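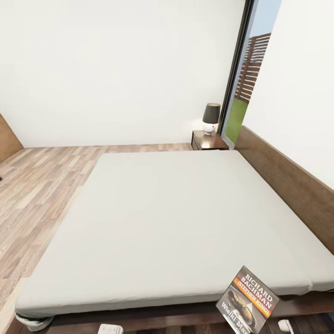 The Frogs of Vonwood Pond
A report by Gemma Rinaldi and Lesego Oosthuizen

Why we chose frogs

Did you know that a common frog can lay well over 1000 eggs in one go? We didn't, until we leaned over the edge of Vonwood Pond and saw the spawn bobbing in the shallows like a huge bowl of tapioca. We wanted to find out what happens to it all, and why so few of those eggs ever become frogs.

The pond was dug in 1932 as a drinking place for farm horses. The horses have long gone, but the frogs love it! One end slopes gently, so the water there warms up quickly in the sun, and there is plenty of weed for tadpoles to hide in.

What we did

We visited the pond for three months with our teacher, Sarita Kashyap. Each time we took the temperature of the water, drew what we saw and dipped our nets in the same three spots – the shallow end, the reeds and under the willow. Everything went into a white tray for a good look and then straight back into the pond. Lesego did most of the drawings because mine all looked like commas.

What we found

The first tadpoles clung to the jelly they had hatched from and hardly moved. A couple of weeks later they were everywhere, nibbling at the green slime on the stones. Back legs came next, then front legs, and the tail shrank as the body took it in as food. How clever is that?

The reeds were the most dangerous place to be a tadpole. We netted dragonfly larvae there, which shoot out their jaws to grab a meal, and a great diving beetle that tried to bite the net. Newts eat tadpoles too, and so did the blackbird we watched at the shallow end.

The shallow end was always the warmest, and the tadpoles there grew legs first. Jitendra Tripathi from the year above thinks they may have had more to eat as well. We didn't measure the slime, so we can't say he is wrong.

What we would change

We would start earlier, before the spawn arrives, and go once after dark to hear the males croaking. We would also like to test the water itself, as we only looked at how warm it was.

Thank you to Mohsin Dhanial for lending us the long nets and the waders (which leaked).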